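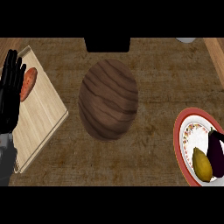
Skollmont stops kitchen robot trials after finger fault

8 Jan 2022

Skollmont has stopped all simulated kitchen trials of its two-armed robot after a fault was found in the finger control. The stop covers the tabletop tasks, in which the robot works with vegetables, a cutting board and a plate.

The fault appeared in a batch of 500 runs. In 92 of them the hand did not close when it received the command, and the arm continued with its movement as if the object was already held. The software reported these runs as completed, so the error was noticed only when the recordings were checked by eye.

According to the company, the cause is a timing error between the hand controller, supplied by Asetti, and the planning software. When two commands arrive very close together, the second one is lost. No alarm is given.

No real machine was involved and there was no damage. However, the same controller version is installed on the test robot in the Jayawardena building, and this robot has been switched off as a precaution - it will stay off until the correction is confirmed.

Asetti has sent a first correction, numbered 547. Skollmont will repeat the full batch with it before the trials can continue. The public demonstration planned for May is not changed at present.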